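Sorting cell back in service

The snack sorting cell at Kirkgate is running again after its January service. Pin-yu Kwan and Béla Fekete replaced the pads on both gripper fingers, which had worn smooth at the tips, and retightened the wrist bolts. The old pads had done 257 hours.

Bin positions were taught again from scratch. The clear bins stay in a row at the far side of the table, and the wrappers and packets go in front of them. Please don't slide the bins when you wipe down. A shift of 10 mm is enough to make the arm touch a rim on the way in.

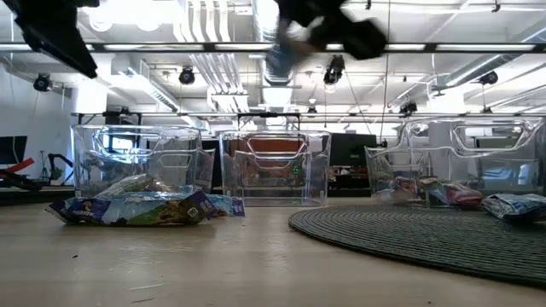 After any change to the bins, run the slow check at 18 percent speed before going back to normal. Keep a hand near the stop button for the first few picks. If the arm stops with fault 34, clear the fault, send it home and look at the finger pads before you restart.

Spare pads are in the Barnine drawer, second from the top. So-ying Lai has ordered another set. Write any pad change in the log with your initials and the hour reading. Questions about the taught positions go to Pin-yu.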